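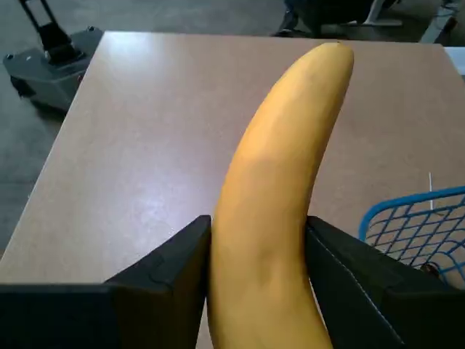
Wiki > Handling faults > Grippers > Stale hold

Stale hold (also stuck-true hold, or in older notes the Namard fault) is a fault in robot grippers where the controller goes on reporting a held object after the object has slipped, turned or dropped out. The reverse case, where the fingers still have the object and the controller says they don't, is usually listed under the same name. Some sources split the two. This article covers both.

Mostly a soft-goods and produce problem. Rigid parts show it much less.

Background

A two-finger gripper normally decides it is holding something from two signals: finger gap and motor current. Fingers stop before fully closed, current goes up, flag is set to true. The flag is then meant to be refreshed on every control cycle. In a stale hold the refresh stops, or reads from an old buffer, and the flag stays where it was. Everything further up the line -- planner, logger, operator screen -- trusts the flag.

The fault was first written up at Zundthorpe on the Namard arm controller. Early reports put it down to worn finger pads. Pads were replaced, the fault came back, and the pads theory was dropped, although it still gets repeated on forums.

Causes

Buffer not cleared. The common one. The hold flag is written to a shared buffer at grasp time and the gap reading never overwrites it. Restarting the controller clears it, which hid the problem for a long time.

Soft compression. Ripe fruit gives a little under the fingers. Current falls below the threshold, the controller reads this as a release, and the arm goes into its return move with the object still in hand. A banana is the usual test piece for this. It is curved, it can pivot in the grip, and the peel marks when the force is too high so the damage is easy to see afterwards.

Off-center grasp. Gripping near one end leaves most of the length free. The object swings when the arm speeds up, the gap changes slightly and the current spikes. On Namard builds before the June release, a spike of that kind could freeze the flag.

Dirty contact faces. Rare. Juice or dust on the pads lets the object creep.
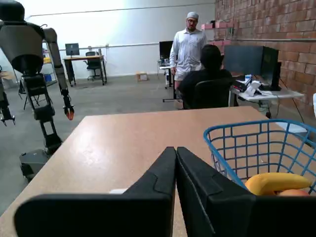 Jaws shut with nothing between them should always read as no hold. That is the simplest check there is and a stale flag fails it. Close on air, read the flag. If it says true, stop the cell.

The Skuvgate trials

The best known data set comes from Skuvgate, which logged 1,304 pick-and-place attempts with mixed fruit. Summary dated May 19, 2022. Stale holds were found by comparing the hold flag with the video, by hand, attempt by attempt. Slow work. Only one of the two kinds, the stuck-true kind, could be picked out from the log file alone. The other needed a person looking at the footage, as the arm simply carried on to its home position with the fruit and the log looked normal.

Skuvgate also tried lifting the grip force setting to 100 percent. It did not help. The flag froze just the same and the fruit was bruised. The report is blunt on this point and advises against it.

Baskets came up as a seperate issue. A finger pressing on a basket wire gives a gap and a current much like a real grasp, so the flag is set true with no fruit held. Strictly a false hold and not a stale one, but if it freezes it becomes both.

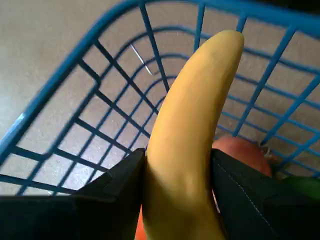 Two-finger hold on a banana at a blue wire basket, other produce lower down.

Safety

Low force doesn't mean low risk. Main hazards listed in the Zundthorpe notes:

Dropped objects during a fast move. Minor with fruit, less so with jars or tools.

Unexpected opening. If the planner thinks the hand is full when it is not, it will run the whole place move and open at the end, possibly close to a person reaching in to pick up the dropped item. Most of the near misses on record are this kind.

Hand clearing. People pull a stuck object out of the fingers while the cell is live. Don't. Use the stop, then the manual release.

Detection and repair

The Pfeiffer check is now the standard test. Two closings on air, one on a soft test piece, flag read after each, then a gentle lift and a second read. Takes under a minute. It catches the buffer cause reliably, the compression cause most of the time. It does not catch basket contact at all.

On the Namard controller the fix is a forced refresh of the flag each cycle, plus a time limit -- if no fresh gap reading arrives, the flag drops to "unknown" and the arm pauses. Older units can be patched. Units with the sealed board can not, and need the board swaped.

A wrist camera is often suggested as a second opinion. Works when the view between the fingers is clear. With deep wire baskets it is less certain, lots of thin lines behind the object.

See also: false hold; slip detection; return move; manual release

Filed under: Gripper faults | Produce handling | Needs more sources

Comments

tomcod_88: Pads theory is still in the printed manual for ours. Lost a whole shift to that.

ratchetwren: Section on causes should mention cable wear at the wrist. Same symptom, flag sticks when the arm is stretched out and clears when it folds back.

millpond: does the pfeiffer check work with three finger hands? the article only talks about two

ratchetwren: @millpond yes but do the air closings with the thumb in both positions.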